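Omosside Cleaning Cloths: Frequently Asked Questions

What size are the cloths?
One size, 30 by 60 cm, sold in packs of 2.

How do I fold one?
Fold it in half lengthwise, then in half again. Hold it by the folded edge when you wipe glass or a desk.
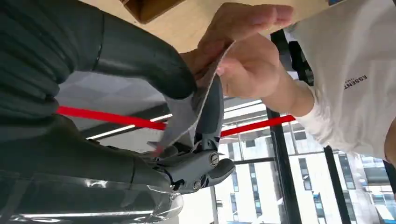

Lint is the question we get most in May, when people start on their windows. Wash a new cloth once by itself before you use it. The gray one has a slightly fuzzy texture along the fold, and a cloth with that kind of surface picks up small specks, so shake it out before it goes near glass.

Can I use fabric softener?
No. It leaves a film that streaks. Use a small amount of plain detergent and warm water.
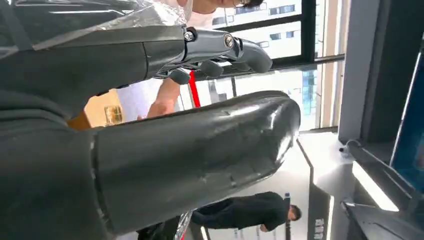 Dryer sheets leave the same film, so skip those too. Tumble dry on low or hang the cloth up overnight.

Do you sell to offices?
Yes. Orders of 1,000 packs or more ship from our Weseck warehouse. Write to Cosmin Moldovan for a price list.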